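About Flullow

Flullow makes a simulation package for robotic handling work, and a two-finger gripper kit that goes with it. We sell both to university laboratories, technical colleges and small engineering firms. The company works from one site, at Biltgate, where the software is written and the kits are assembled, tested and packed.

What we supply

The main product is Jema, a desktop simulator for grasping tasks. A user loads a gripper model, loads an object, sets the friction and mass, and runs the grasp as many times as needed. Results are written to a plain text log and can be read by any spreadsheet. Jema runs on an ordinary workstation and does not need a network connection once the licence has been installed.

The second product is the Hong kit, a two-finger electric gripper supplied in parts with fastenings, cable, controller board and printed assembly guide. The geometry files for the Hong are included with every Jema licence, so a customer who has built the gripper can work with the same fingers on the screen and on the bench. Customers who use another maker's gripper can import their own model, provided that the joints are labelled in the way set out in the manual.

The two products are sold separately. A good number of our customers have never bought a gripper from us and do all of their work in software.

How the simulator is built

Jema separates contact from appearance. The contact solver runs at 1000 steps per second of simulated time and deals only with shape, mass, stiffness and friction. Rendering is a second stage that reads the solver's output and can be switched off when pictures are not wanted. On long batches most users do switch it off, and turn it on again for the runs they want to look at.

The object library holds 552 models. They are grouped by shape and by the kind of difficulty they present to a gripper: thin edges, curved sides, uneven weight, smooth faces, parts that turn against each other. Each model has a data sheet giving its size, mass, centre of gravity and the friction values we recommend as a starting point. Where a model has moving parts, these can be locked and the object treated as one solid body. Locking is the default setting.

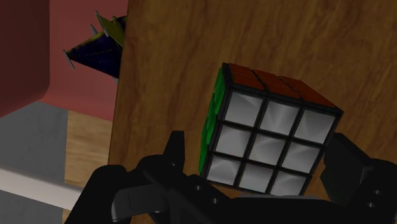 Lighting, surface finish and background are set in a separate file from the grasp itself. This allows the same grasp to be rendered many times under different conditions without solving the contact again. The backgrounds supplied range from a plain grey room to cluttered ones with furniture, panels and odd shapes, and a user can add more. Customers who train vision software tend to use the cluttered set, and teaching departments mostly keep to the plain room.

The virtual camera may be fixed to the room or to the gripper. Both positions can be recorded in the same run.

Testing

Every release of Jema is run against a fixed set of 193 reference grasps before it goes out. For each one we compare finger force, object pose at the end of the lift and, where it applies, slip. A release is held back if any value falls outside the published limits. The limits are printed in the back of the manual and the full results are placed on the download page beside the release.

A smaller group of 46 grasps is repeated on the bench at Biltgate with a Hong gripper. These are chosen to cover the range of finger openings and the main contact types. Bench results are not used to tune the solver for single objects. If a model disagrees with the bench, its friction and stiffness values are measured again, and if the disagreement remains the model is marked in the library as unverified. It stays available, but the mark is carried through to the log file.

There are limits to what Jema will do. Cloth, liquids and loose powders are outside its scope. Soft rubber pads are treated as a stiff body with a thin springy layer, which is adequate for light and moderate loads and becomes less accurate as the grip force rises. Twisting contact on a very small pad is also weak in the present release — the manual gives the pad sizes below which we advise against relying on it.

Licences and support

Licences are sold per seat or per site. A site licence covers all machines at one postal address, including teaching rooms. Students at a licensed site may install a copy on their own computer for the length of their course. There is no charge for point releases, and a licence that has lapsed continues to run the last version it was entitled to.

Support is by email and by telephone. The telephone line is open in the mornings, except on Wednesday, when the bench is in use for reference grasps. When reporting a fault, please attach the log file and the scene file. A screenshot is useful for rendering faults and seldom useful for contact faults.

Training is given at Biltgate or at the customer's own site. The basic course takes one day and covers installation, importing a gripper, setting up a grasp and reading the log. A second day covers batch runs and camera placement. Those attending should bring a laptop with Jema already installed and the licence tested.

Replacement parts

All parts of the Hong kit can be bought singly, including fingers, pads, screws and the controller board. Pads wear and should be inspected before each period of heavy use. Finger segments from the first version of the kit do not fit the current base, but we keep a stock of the older segments and will continue to do so while there is demand. The version is moulded on the underside of the base.

Evaluation copies

An evaluation copy of Jema is available to any school, college or firm on request. It contains the full solver and a reduced object library, and stops after one month. Scene files made with it open in the full version without changes. We ask for an institutional or company email address and a short note of the intended use, including the make of gripper if it is not one of ours. Requests are normally answered within two working days.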